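How to Watch a Meteor Shower From Home Without Buying Anything

3 min read

Every shower comes with a shopping list now. Heated mats, star projectors, apps that buzz when the radiant clears the horizon. I have been dragging a lawn chair into the yard for years and I don't believe most of it.

Start with the forecast numbers. When an article promises so many meteors an hour, that figure assumes a perfectly dark sky with the radiant straight overhead. Your street doesn't have that. In April I sat out for two hours under a headline promising a "storm of fireballs" and saw a few thin streaks and a lot of airplanes.

Turn off the porch light and any lamp near a window, then leave your phone in the kitchen. Eyes need a good half hour to adjust, and one look at a bright screen sets you back. If you must have a flashlight, tape red cellophane over the lens. Candy wrappers work. The Skullico red lamp I was talked into cost $37 and is no better than the wrapper.

Skip the telescope. It shows you a tiny patch of sky, and meteors turn up all over. Binoculars have the same problem. If the box says it magnifies 700 times, put it back on the shelf whatever you plan to look at.
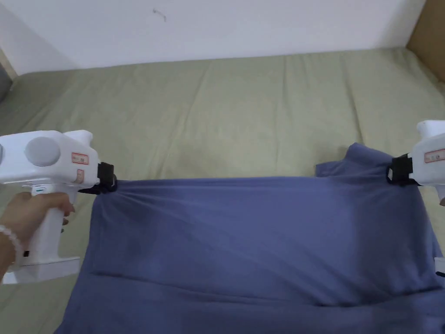
Xiuying Kong

Dress warmer than you think. Lying still after midnight is cold even in summer, and a hooded sweatshirt over a T-shirt beats the special blankets. Put an old shower curtain under your sleeping bag to keep the dew off. I've read that you can rub dish soap on eyeglasses to stop fogging. I tried it and got smears.

Face whichever way is darkest. People fuss over finding the radiant, but the longer trails tend to show up well away from it. A moon close to full will wash out the faint ones, and no gadget fixes that. Check the moon phase first and go to bed if it's bad.

Comments

Boyang Dai
Disagree on binoculars. Good for the star clusters while you wait.

Yulan Shao
The cellophane fell off mine, use a rubber band. Also what about mosquitoes?

Xiuying Kong
Long sleeves and a fan on an extension cord. I don't trust the candles.

Mingxuan Shen
Bought the Grultmont mat last year. It leaked. Shower curtain it is.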